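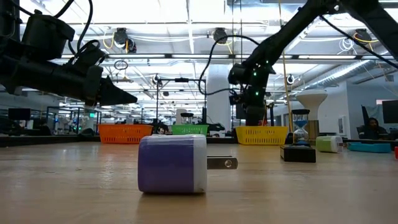
Purple-banded wall charger, with the Zallano baskets at the back in orange, green and yellow.

Zallano small storage baskets, set of three
Reviewed by Catherine Kinnear

I bought these in December to deal with the phone chargers, which had been living in a drawer with the batteries and the takeaway menus. The set cost $12. I'd been using the Justik tray before that, and it's a decent tray, but anything with prongs slid to one end whenever I picked it up.

The baskets are plastic, one colour each, with slots through the sides. The slots let the dust out and you can see roughly what's inside without lifting anything. The yellow one is my charger basket. Cube adapters sit flat on the floor of it and the rim is wide enough to grab with one hand.

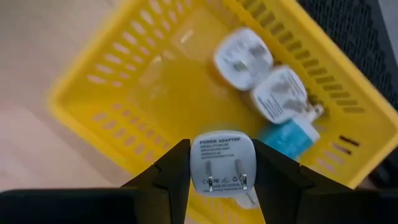

Rory Kerr wrote in to say he has owned the same set for over 10 months and the colour hasn't faded, though thin cables work their way through the slots and snag when you pull them out. He ties his up first.

I've had the same trouble with cables — a bread tag fixes it. My other complaint is that there's nowhere to put a label. Tape won't hold across the slots, so you have to remember which colour is which. In our house orange is for blocks and green is for anything tall enough to stand up. 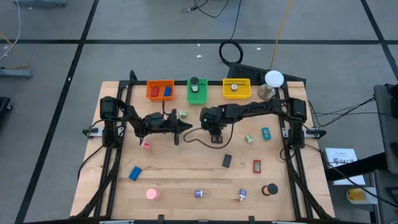

Spools went in with the chargers for a while and it was fine, but a full basket of mixed bits is still a full basket of mixed bits. If you've got a lot to sort, buy two sets. The Cureck version has a lid and costs more, and I didn't find I wanted a lid.

They wash up well in warm soapy water. I haven't tried the dishwasher.

Score: 70 out of 100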